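Clavum hand controller comparison: simulated box-and-cube set
Data card, last edited Jun 30, 2019

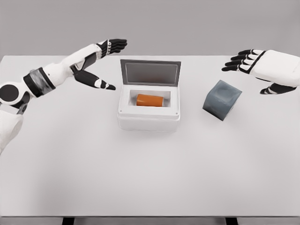

Two controllers, Jiserach and Eshun, were run on the same simulated humanoid with the same pair of five-digit hands. We wanted to know whether Jiserach deserves its reputation, and we still have doubts. Every task uses a small white box with a hinged lid and a cube beside it. The orange cylinder lying in the box takes up most of the compartment's width, so there is little room for fingers at either end, and a controller that only knows a wide side grasp will struggle. The cube is the easy object. Please don't quote cube results on their own.

Contents
1000 episodes for each controller, plus 230 held back for checking. Each episode has joint positions, commanded positions, contact flags and one rendered overhead view. File names start with the controller name.

What counts as a success
The object is lifted clear and held for 9 seconds. The flag is set by a script, and the script is generous -- it will pass a cylinder pinched by one edge. Watch a few episodes before trusting a success rate.

Known problems
Contact in the Zurness simulator is soft. Fingers sink into objects slightly, which flatters both controllers and probably flatters Jiserach more. Lighting never changes. We have not run any of this on real hands, and I would not assume the ranking carries over.

Jiserach was tuned by its own author for 3000 steps. Eshun was run with default settings. That is not a fair fight, and a matched run is planned for October.

Contacts
Mohammed-Awal Amoah (controllers, logging)
Adalberto Camargo (scene files, this card)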